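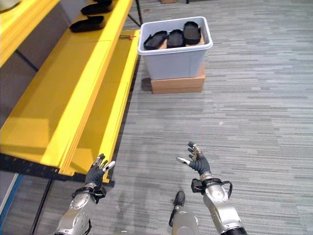 Black soles on the yellow rack and upright in the white bin at the Preklow sorting room.

Search this site Enter keywords Go

Oct 25, 2023
By Valentin Poulain

The sorting room at Preklow has carpet on the floor, which surprises people who expect a shoe workshop to be concrete and glue. Amoah has run it for 17 years and likes it that way.

"You drop a sole on concrete, you get a nick in the rim," Amoah said. "Then you have a nick in a finished shoe."

Soles come in from the molding shop in Lidau, up to 200 in a delivery. They go on the yellow rack first. The shelves are ridged, and Amoah lays the soles there to look them over before they go into a bin. Anything with a rough edge is trimmed by hand.

The bins are ordinary plastic storage bins. Amoah prefers to work with a few soles in each one.

"Three is good. Five if they're small," Amoah said. "People want to fill it to the top, and then the ones at the bottom get bent and you're waiting a day for them to relax."

Standing them on end, toe up, is a habit from an earlier job at Flesent. It makes it easy to see whether two soles match in length. Laying them flat is quicker, and on busy days that is how it goes.

Cardboard gets used for everything. Old delivery boxes lift a bin off the floor, and flat pieces can go under the soles. Amoah stopped buying foam liners in May.

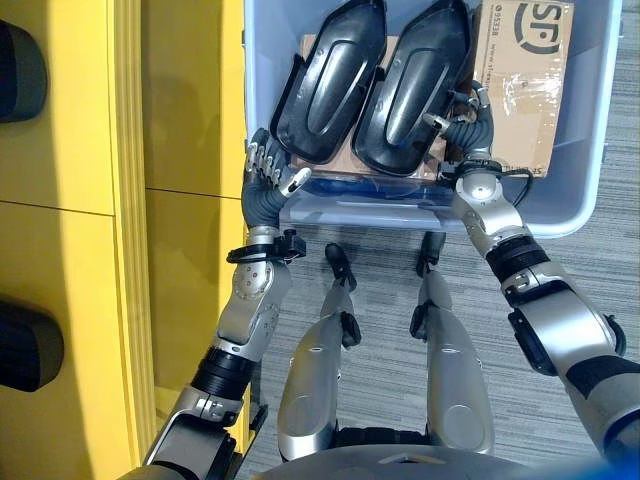 Poulain asked whether pairing could be done earlier, at the molding shop, and Amoah said they had tried that – the pairs got mixed up again in the truck.

"So we pair here," Amoah said. "Left, right, same bin. Then the label goes on and I don't touch them again."

The next delivery from Lidau is a heavier winter sole, and the lower shelf has to be cleared for it.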